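グリッパ・アーム・制御系の比較試験 担当スタッフおよび評価協力者の募集

掲載日：2024年7月25日
募集元：Umby 比較試験室
職種：試験担当スタッフ（契約）、評価協力者（登録制）

成功率99パーセント、と書かれたカタログを読んで「本当か？」と思わない方には、この仕事はあまり向いていません。

Umbyの比較試験室では、市販品や試作品のロボットハンド、アーム、カメラ、コントローラを同じ条件で動かし、どこまで使えるかを調べて報告書にまとめています。依頼主はたいてい、どれか一社の製品を買う寸前のところまで来ています。営業担当のデモを見て、動画を見て、見積もりも取った。そのうえで、なんとなく引っかかっている。その引っかかりに数字を付けるのが私たちの役目です。

今回の募集は、二指グリッパの比較試験「Pridside」を担当する方が対象です。人手が足りないので、急いでいないと言えば嘘になりますが、誰でもよいわけではありません。長い募集要項ですが、最後まで読んでから応募してください。

■ Pridsideについて

比べるのは、Derkelの平行グリッパと、Adebisiの二指グリッパです。どちらも「日用品を確実に把持できる」とうたっています。確実とは何か、日用品とは何か、両社の資料を読んでもはっきりしません。片方の資料では、日用品とはどうやら角の立った箱のことらしく、もう片方ではペットボトルのことのようです。箱とペットボトルしか家に置いていない人がいるなら、それで十分でしょう。

そこで試験室では、形の面倒なものを机に載せています。コードが巻き付いた工具、浅い段ボール箱、金属の棒が並んだラック、テープの巻いたもの。特別な治具は使いません。

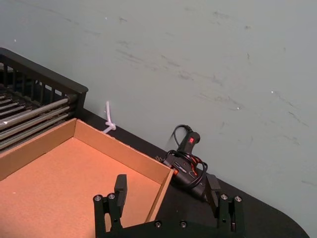 手首側カメラの視点。段ボールの浅い箱とグルーガンを前に、指を開いた状態。

手首側のカメラは近くがよく見える反面、見えている範囲が狭く、自分の指で手前が隠れます。コードのような細いものは、指先の陰に入った時点で制御側から見ればないのと同じです。カメラを増やせば解決するという提案書をこれまで何通も読みましたが、増やした分だけ校正の手間と、ずれたときに疑う先も増えます。Pridsideでは手首側だけの条件と、上からの視点を加えた条件を別々に記録し、差が出るかどうかを見ます。差が出ないという結果も、そのまま報告書に載せます。

試験は全部で2,710試行を予定しています。1つの条件につき250試行を下限とし、それに満たない条件については比較の結論を書きません。少ない回数で「優れている」と書いた報告書を、私たち自身が過去に出したことがあり、後から訂正しました。あれは二度とやりたくありません。

■ 仕事の内容（試験担当スタッフ）

・試験手順書に沿った物品の配置と、配置の記録
・遠隔操作および自動制御による把持、持ち上げ、移動、解放の実施
・試行ごとの判定の記入。判定は「成功」「失敗」「判定保留」の3種類
・指先パッドの摩耗確認と交換、ねじの緩みの点検
・カメラの校正、ケーブルの取り回しの確認
・映像と操作ログの突き合わせ
・報告書の下書き

地味です。一日の大半は、物を置いて、動かして、記入して、また置くことの繰り返しです。ロボットに新しいことを覚えさせる華やかな開発業務を想像している方は、入ってから落胆すると思います。面接でもこの点は繰り返し伝えます。

「判定保留」を設けているのには理由があります。つかんだけれど向きがずれた、持ち上がったけれど指が滑ったように見える、そういう試行を担当者の気分で成功に寄せないためです。保留にした試行は、別の担当者が操作者名も機種名も伏せた映像で見直します。とはいえ外形で機種は分かってしまうことが多く、完全な目隠しにはなっていません。この弱点をどう減らすか、応募者の意見も聞いてみたいところです。
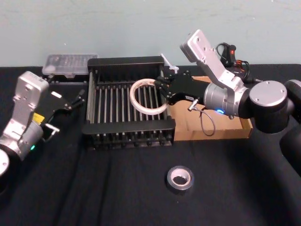
双腕での作業。右のグリッパが半透明のテープを挟み、ラックの上で立てて保持。

双腕の試験は、単腕より評価が難しくなります。片方のアームがうまくつかんでいても、もう片方の位置次第で次の動作が変わるからです。両腕を使えば何でもできるような説明を耳にしますが、使わない側の腕をどこに待たせておくかという、あまり面白くない問題がたちまち持ち上がります。手順書では待機位置も指定し、そこから外れた試行には印を付けます。

巻いたテープは、今回の物品の中でも意見が割れている一品です。円いので挟む向きによって接触の仕方が変わりますし、中央に穴があるので、外側から挟むか、穴に指を入れて縁をつかむかという選択も生まれます。どの持ち方を「正しい」とするかを先に決めると、その持ち方が得意な製品に有利になります。かといって自由にすると比較になりません。現在の手順書では持ち方を2通り指定していますが、これが公平だという確信はまだありません。

■ 応募の条件（試験担当スタッフ）

必須
・日本語で手順書と報告書を読み書きできること
・同じ作業を長く続けても、記録の粒度が落ちないこと
・自分の記録に誤りを見つけたとき、消さずに訂正として残せること
・机上作業および軽い工具の使用に支障がないこと

あれば評価しますが、必須ではありません
・産業用または協働アームの操作経験
・カメラ校正、座標変換の基礎知識
・PythonまたはC++によるログ処理
・統計の基礎。信頼区間の意味を自分の言葉で説明できる程度

学歴は問いません。資格も問いません。ロボットが好きかどうかも問いません。好きな方は歓迎しますが、好きなあまり判定が甘くなる方は困ります。嫌いなあまり辛くなる方も同様です。

■ 評価協力者について

試験担当とは別に、ロボットの操作経験がない協力者を12名募集します。役割は2つです。

1つ目は、遠隔操作の試用です。Derkelの資料には「初めての方でも直感的に操作できます」とあります。初めての方に触ってもらわないことには、何とも言えません。用意した手順を30分の説明のあとに実施していただき、かかった時間とやり直しの数を記録します。うまくできなくても、評価されるのは操作系のほうであって、協力者の能力ではありません。

2つ目は、保留試行の映像判定です。映像を見て、成功か失敗かを答えていただきます。専門家同士で判定が割れたとき、素人の目にはどう映るかを知るためです。こちらは自宅では行えません。試験室内の端末を使います。

参加は1人あたり4回までとします。慣れの影響が大きくなるため、5回目以降の参加はお断りしています。Derkel、Adebisi両社およびその販売代理店に勤務している方、同居のご家族が勤務している方は参加できません。

操作中の映像と手元の動きのログは保存します。顔は撮影しません。参加の途中でやめることもでき、その場合もそれまでの謝礼はお支払いします。

■ 待遇と勤務

試験担当スタッフ
・契約期間：採用日から翌年3月末まで。更新の可能性はありますが、約束はできません
・勤務：フレックス制。装置を使う時間帯は試験室内で調整
・在宅：報告書の作成に限り可
・給与：経験に応じて面談時に提示。提示額は書面でお渡しします
・社会保険完備、交通費支給

評価協力者
・謝礼と交通費をその都度支払い
・日程は登録後に個別に調整

「成長できる環境」や「裁量の大きさ」については書きません。測る方法を持っていないからです。

■ 知っておいてほしいこと

試験費用は依頼主が負担し、メーカーからは受け取りません。ただし、試験用の機体のうち一部はメーカーから貸与されています。店で買えるものと同じ品かどうか、こちらで完全に確かめることはできません。報告書では購入品と貸与品を分けて書いています。

メーカーの技術者が調整に立ち会うことがあります。立ち会った後の試行は別枠で集計します。立ち会いで成績が上がったとしても、購入した人の現場に技術者が毎日来るわけではありません。

結果が依頼主の期待と食い違うこともあります。そのときに表現をやわらげてほしいと頼まれたら、試験担当が一人で対応する必要はありません。窓口は責任者が引き受けます。

■ 応募方法

試験担当スタッフに応募する方は、職務経歴書と、次の課題への回答を送ってください。

課題：お手元にあるロボットや家電、工具など何でもよいので、製品資料の性能表示をひとつ選び、それを確かめる試験の手順をA4用紙1枚で書いてください。物品の数、繰り返しの回数、成功の定義、そしてその試験では分からないことを必ず含めてください。

見栄えのよさは見ません。最後の「分からないこと」の欄をいちばん丁寧に読みます。空欄のものは選考の対象外とします。

評価協力者に応募する方は、課題も経歴書も不要です。登録フォームに連絡先と、参加しやすい時間帯、利き手を記入してください。利き手は操作器の設定に使います。

書類選考のあと、試験担当の候補者には試験室で半日の実技に参加していただきます。実際の手順書を使い、配置から記入までを行います。実技の時間分の報酬はお支払いします。手順書におかしなところを見つけたら、その場で指摘してください。

締め切りは設けていませんが、定員に達した時点で受付を終了し、このページにその旨を掲載します。選考結果は採否にかかわらず全員に連絡します。

お問い合わせは、Umby 比較試験室の採用窓口まで、登録フォームの備考欄からお願いします。電話での受付は行っていません。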